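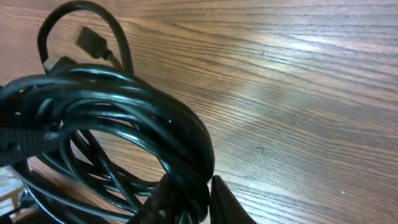 Skellow fingers vs. Dabbas fingers on loose cable

Posted 04/11/2018 by Emilian Surdu

Cable is the object class I have been putting off. Blocks and cups tell you whether the jaw closes. A heap of thin black cable tells you where it closes, and what else it took along.

The Skellow set is a tapered finger with a smooth face. It goes into a bundle easily and pinches several strands at the tips. The trouble starts on the lift. With a smooth face the load sits on whichever strand is thickest, and the thinner ones slide out underneath. Lowering the closing speed helped. Raising the current limit did not, and it made the motor noticeably warm after a long session.

The Dabbas set has a ribbed pad and a blunter tip. It holds better once closed, but it pushes the top loops aside on the way in, so the approach has to be steeper. I ran both at a control period of 9 ms with the same approach script, and 800 grasps per set. I stopped logging slip by hand in March and let the finger position error do it — any jump after closure counts as a slip. That is crude but repeatable.

Camera notes. The wrist view is good for the last part of the approach and poor before that. Black cable under a black finger gives the depth estimate very little to work with, and glare off the table makes it worse at low angles. From overhead I can tell the loops from the wood and pick out plug ends, but not which strand is on top. I now use the overhead view to choose the grasp point and hand over to the wrist for the final 3 cm.

The controller is still Flodirham firmware, version 2. Both arms share one clock, which matters when the second arm has to take a free end from the first. I have not tuned the handover yet. For now the right arm waits with its jaws open until the left one reports a stable grip.

Next on the list is separating a single connector from the pile without dragging the rest.

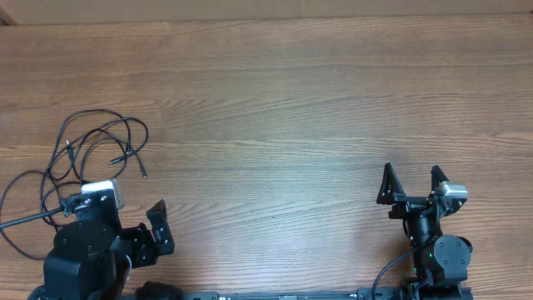

Comments

Prornamstead: Did you try the ribbed pad on one side only? We ran a mixed pair on thin cord and the smooth finger still got under the loops, while the ribbed one kept them from sliding. The grip centers a bit off, so you need an offset in the script. Also curious whether your position error threshold is fixed or scaled to the closing width. Ours gave false slips on soft bundles until we scaled it.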